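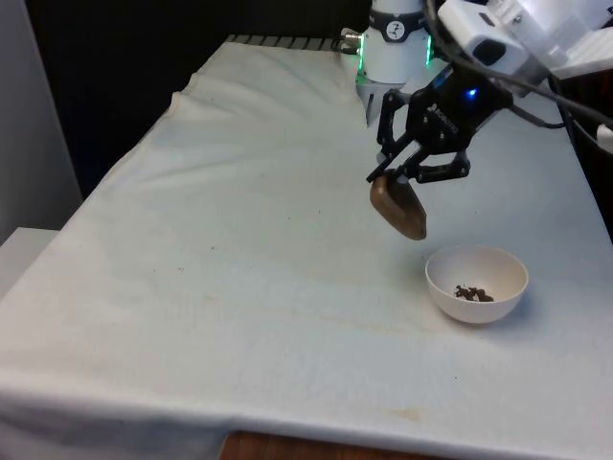 Actualités > Robotique et vie quotidienne

COMMUNIQUÉ DE PRESSE
Wundale, le 19 mai 2021

Les robots savent-ils débarrasser une table ? Korer publie les résultats de sa première campagne d'essais

Voilà une question que l'on nous pose à chaque salon, à chaque visite d'atelier, et même (nos équipes peuvent en témoigner) à presque tous les repas de famille : à quand la machine qui mettra le couvert, rangera les courses et videra l'égouttoir ? Korer, bureau d'études installé à Wundale, a voulu y répondre avec des chiffres, et c'est avec un réel plaisir que nous les partageons aujourd'hui.

La campagne, baptisée Chacko, a porté sur 64 gestes ordinaires, choisis dans la cuisine, la buanderie et l'arrière-boutique : saisir un objet aux contours irréguliers, le poser dans un bol, plier un torchon, regarnir un rayon, refermer un couvercle. Au total, 2978 essais ont été menés, dont 2570 ont abouti sans intervention humaine. Nous en sommes très heureux, et nous tenons tout de suite à dire ce que ces résultats recouvrent.

Prendre et déposer, les bras articulés le font désormais fort bien, y compris sur une nappe froissée, avec des objets arrondis qui ne présentent aucune prise commode. Ces gestes-là représentent l'essentiel des réussites. Le linge reste en revanche une affaire délicate : un torchon ne tombe jamais deux fois de la même façon, et la machine hésite, reprend, abandonne parfois. Les couvercles à visser lui donnent aussi bien du souci. Et puis il y a la lenteur, que toute personne pressée de passer à table remarquera avant le reste !

Peut-on alors confier sa cuisine à un robot ? Pas encore, et nous préférons l'écrire noir sur blanc. En boutique et en atelier, où les tâches se répètent et où les objets sont mieux connus, la réponse est plus encourageante : deux postes pilotes, consacrés au tri et à la mise en bac, ouvriront en septembre chez notre partenaire Garnlow, aux côtés des équipes en place, qui ont largement contribué à définir les gestes à étudier. Qu'elles en soient ici chaleureusement remerciées.

Le rapport complet de la campagne Chacko, avec le détail des essais geste par geste, échecs compris, est envoyé gratuitement sur simple demande au service de presse de Korer, à Wundale. Les journalistes qui souhaitent assister à une séance d'essais sont les bienvenus, sur rendez-vous.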